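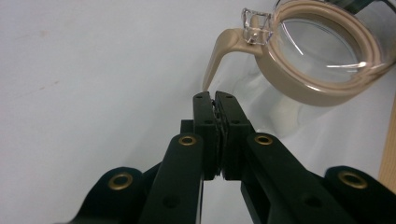 Robot teaching by demonstration

Teaching by demonstration is a way of giving a robot a task by showing it the task. A person carries out the movement, the movement is recorded, and a control program is fitted to the recordings. It is used mostly for handling work that is hard to write out as fixed steps, such as picking up a coffee carafe by its handle.

Methods

There are 2 main methods. In remote control, the operator moves a robot arm from a distance with a joystick, a headset or a smaller copy of the arm. In hand-held teaching, no arm is needed. The operator holds a gripper and does the job directly, while a camera on the tool records the view past the jaws. The position of the tool is worked out later from the video, often with help from a motion sensor.

Remote control gives recordings that match the robot's own joints, but it is slow – the operator has little sense of touch. Hand-held tools are faster and can be carried from room to room. Their weak point is reach: a person may turn the wrist in ways that a given arm can't follow, and such recordings have to be dropped.

Objects and difficulty

Glass is a common problem. Clear walls show little edge against a pale surface, and reflections shift as the camera moves. Handles are easier to see, but a narrow one leaves a small margin for the jaws. Ridged grip pads help to stop slipping.

Size of collections

A single task usually takes 300 to 600 demonstrations. The Clunia kitchen set, recorded at Passtead, holds 2761 across all its tasks. The Ásgeirsdóttir test, used to compare such sets, scores a robot only on objects left out of the recordings.

Last updated: June

Related articles
Clakberg gripper
Motion recording
Parallel jaws
Remote handling

Contact – Copyright – Back to top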